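Garemham House Daybook
Room 24, January

6:40 a.m. The night log was received and signed. Heating on the upper corridor had been reset at 2 and held through to morning. The linen delivery from Lirerine was short by one bag of pillowcases, and a note was left for the supplier.

8:15 a.m. Work began on Room 24, which is to be returned to the available list by the end of the month. The bedside cabinet was emptied and the drawer wiped out with the approved cleaner. The key to the drawer has not been located. Form 266 was completed and placed in the tray at the front desk.

9:30 a.m. The mattress was turned and the bed made up with the heavier winter duvet. The duvet had been folded in storage for some time and did not lie flat. It is to be shaken out again before the room is inspected.

10:50 a.m. The folding wheelchair assigned to this room was brought up from the Gendovton store. Its tires were checked and the seat fabric was examined along the snaps. The fabric has some slack in it, although it remains within the limits set by the house. Staff are reminded that the chair is rated for 200 pounds and that a wider model is kept on the ground floor.

11:20 a.m. The position of the chair was reviewed. Placed next to the bed, it leaves very little space between the left wheel and the side rail. The matter will be raised at the next equipment meeting, together with the Hämäläinen catalog, which lists a narrower chair.

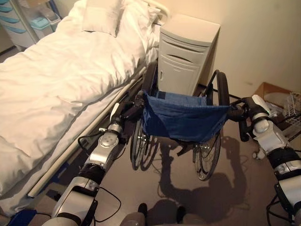 Room 24: wheelchair beside the bed, bedside cabinet at the far end.

1:10 p.m. Lunch was served late on the upper corridor. The rest of the afternoon was given to the supply count, which remains open.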